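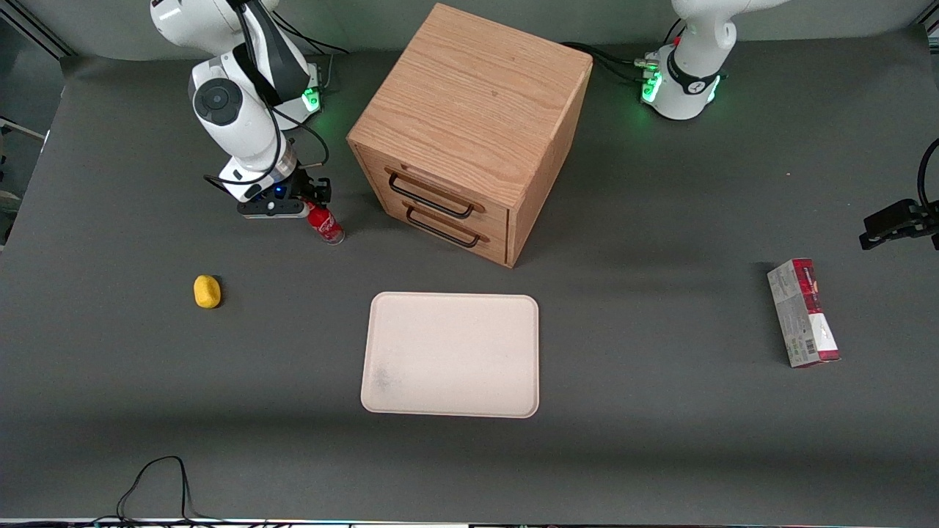 **Talk for the Flondstead illustrators' evening: drawing a map for a book that is not finished**

Start 7:15 pm. Water on the left side. Speak slowly in the first minutes, I always run there.

**Opening**

Good evening. Thank you to Leidy Escobar for the invitation, and for correcting my English on the poster.

I want to speak tonight about one job. It is the map for *The Salt Roads of Dresham*, a fantasy novel by Murray Wong. I made it in pen and ink, over one long winter and a piece of spring. It is printed on the endpapers, front and back, the same drawing two times.

Ask: who has drawn a map for a book? Who has drawn a map for themselves, as a child? (Usually many more hands for the second. Wait for them.)

I belong to the second group. My first map was of an island with a volcano, and I put the names on it before I knew what they meant. Some of this habit stayed.

**How the job came**

- Murray had seen my small drawings of castles at the summer fair in July. He bought one and asked if I do mountains.
- I said yes. I had drawn mountains maybe four times in my life.
- He sent me the manuscript with the last third missing. He was still writing it.
- With the manuscript came his own map, in ballpoint, on the back of a parking form. Show the copy. Let people laugh, but say that it is a very good map. Everything important is there.

What was on his map: the coast, the river Gusano, the city of Dresham, an arrow with the word "desert", and a line that could be a road or a fold in the paper. I drew it as a road. It was a fold. There is now a road in chapter nineteen.

**Reading with a pencil**

This is the part where I want to spend time.

Before I drew anything, I read the manuscript twice. The first time I read only for the story. The second time I read with a pencil and wrote down each sentence where somebody travels, or looks at something far away, or complains about the distance. Characters complain very much about distance, and it is useful for us.

I used a plain notebook with two columns. On the left, what the text says. On the right, what it means for the map. Examples to read aloud:

- "They reached the ford before dark." So the ford is one day from the inn, on foot, with an old man in the group.
- "The sun set behind the tower." The tower is to the west of the person who looks. I had it in the north.
- "She could smell the sea." This one I did not use. I asked Murray how far one can smell the sea, and he said it depends on the chapter.

(Pause here.)

I found places where the book did not agree with itself. The army marches from the coast to Dresham in five days, and later a boy with a donkey does it in two. I wrote a list for Murray, very politely. He changed the donkey to a horse. The editor, Adhiambo Mwaipopo, asked me afterwards if I would like to read her other authors too.

Advice: send such a list early, and send it as questions. "Is the boy riding at night?" is a question that a writer can answer with pleasure. "The boy is too fast" is not so nice to receive.

**The rough version**

Show sheets one to three.

Sheet one is only shapes. I cut the coast from gray paper and moved the mountains on it like pieces of a game. I recommend this to everybody. When you draw a mountain range, you begin to love it, and then you do not want to move it. A piece of gray paper you can move with one finger.

Sheet two has the fold of the book. Please remember the fold! The endpaper is one wide sheet and in the middle it goes down into the spine. On my first version the city of Dresham was exactly there, and the city is in the title. Now the city is on the right page and in the fold there is only the desert, where nobody in the story wants to go.

Sheet three has the names, in pencil. I put the names before the trees. Many people do the names at the end and then have to push them between the hills. A name needs a quiet place around it. If I have a river with a long name, I draw a river with a long straight part.

**Rivers** (short, people always ask)

- A river begins high and ends low. It sounds silly to say, but look at a few published maps at home.
- Small rivers join and become a big one. A river almost never divides on its way down, except close to the sea.
- The Gusano has many bends. The name means "worm" in Spanish, Leidy told me, and Murray confirmed that he knew it. So I gave it more bends than is healthy.

**Lettering**

I am not a lettering artist and I say this openly. Keegan Girard, who is one, is sitting in this room unless the train is late. (Look for Keegan.) He looked at my first capitals and said nothing for a long time, then he lent me a pen.

What I learned from him:

1. Choose two styles and stay with them. I had five. Now it is upright letters for towns and slanted letters for water.
2. Write each name on a strip of thin paper first. Move the strip over the drawing until it sits well, then trace.
3. The letters for a mountain range can be spread wide, but the eye must still join them. If you read the third letter and forgot the first, it is too wide.
4. Check the spelling against the manuscript, with a ruler under the line. In my version one village was spelled in a different way for three weeks and I had already inked it.

Murray liked my spelling better, so the manuscript was changed. I cannot promise that your author does the same.

**Ink and paper**

Show the original now. Pass it only in the sleeve.

The paper is a smooth cotton paper from Cloutier. I bought it with the first money from the job. For me it was the right choice for thin lines, the pen does not catch. For washes I did not like it, the color stayed on top and dried with a hard edge. So there is no wash in this map. All the gray you see is made of lines.

The hills are a repeated shape: one line for the left side, one for the right, and short lines for the shadow, always on the right. I put a small arrow of tape on my desk to remember where the light comes from. On one evening I worked with the sheet turned upside down to reach the top, and I made 22 hills with the shadow on the wrong side. I scratched them out with a blade. If you hold the paper against a lamp you can find the place — it is north of the ford.

The forest took longest. I first drew each tree as a tree, with trunk and all. From reading distance it looked like a broccoli shop. Anca Văduva, who shares the studio with me, said to draw only the edge of the forest carefully and let the inside become quiet. She was right and I told her so, which she wrote on the wall.

**When the last chapters arrived**

They arrived in March. The inking was almost done.

In the last chapters there is an island. It is a large island and the whole ending happens on it. There was no place for it, since I had put there the title frame with two sea snakes, which I liked very much.

Options I considered (keep it quick):

- Draw everything again. No time.
- Make the island small. Murray said an army has to fit.
- Put it in its own little box, like they do with far islands in a school atlas.

We did the box. It covers one snake. The other snake now looks at the box with interest, I changed only the eye. In the reader letters, Murray says, people write to ask what the snake knows.

**Printing**

The first printing was 400 copies. The endpapers came in dark brown ink on cream. I had asked for black on white, and I was unhappy for one afternoon. Then I saw a bound copy and changed my mind.

Two practical things for those who will do this:

- Draw bigger than the printed size, but not much bigger. Mine was drawn at double and the thinnest lines became too thin. Some of the grass is gone.
- Ask for a test print on the real paper, and fold it yourself.

And scan before you deliver! I carry the original only in the flat case now.

**About money** (only if there is time, or if Leidy makes the sign)

I asked a fixed price for the map, with two rounds of changes included. The island was round three. I did not ask extra for it and today I would. Write in your agreement what happens if the book grows. It is no insult to the author. Adhiambo sent me the sentence she uses and I can give it to anyone who writes to me.

**Questions**

Possible ones, with short answers:

*Do you use the computer?* For cleaning the scan and for nothing else. I have no rule about it, I am only slow with it.

*What pen?* A dip pen for hills and coast, a technical pen for the grass. The pen from Keegan for letters. He has not asked for it back.

*Is there a scale on the map?* No. Murray and I agreed on this very fast.

*Will there be a second book?* He is writing it. I have asked him to tell me about all islands now.

*What is the number in the corner, 3838?* It is the first line of the poem that the sailors sing, counted in knots on a rope. Read chapter four. Do not explain more, it spoils it.

**Before people leave**

Prints are on the side table, unsigned, I sign on request. The notebook with the two columns may be opened by everybody, please with dry hands. The gray paper mountains are in the envelope. Count them back in — last time I went home without a volcano.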